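Skunach – Stories of House Spirits and Bad Neighbors
Paperback, Trastness Editions

Second printing, back in stock as of Sunday, April 20, 2025. First one sold out in January, sorry to everybody who got the waitlist email twice.

Short fiction, all new to print. Ghosts in the pantry, a golem with a union card, one very long wedding. Mostly funny. The last story, "Bangera," isn't funny at all and is the one people write to us about. A few Yiddish and Ladino words, glossary in the back.

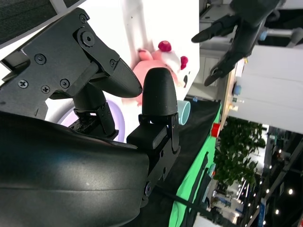
Two black fingers, close together

Details
172 pages, sewn binding, matte cover
Cream paper, larger type than the first printing (you asked)
Typo on page 154 fixed. New one on page 12, we know
Edition of 2,224 copies, 2,193 for sale

Not signed. Signed copies went with the first printing and there wont be more.

Ebook comes as a seperate order, EPUB only. No audio yet – still talking to a reader.

Shipping
Goes out Tuesdays and Fridays from the Cernever warehouse. Media mail unless you pick something faster at checkout. Overseas orders take a while, please don't email before week four.

Returns OK if unread. Bent corners, send a photo and we'll swap it.

Book clubs and classrooms: five or more copies gets the discount, comes off in the cart. Discussion sheet is in the download tab.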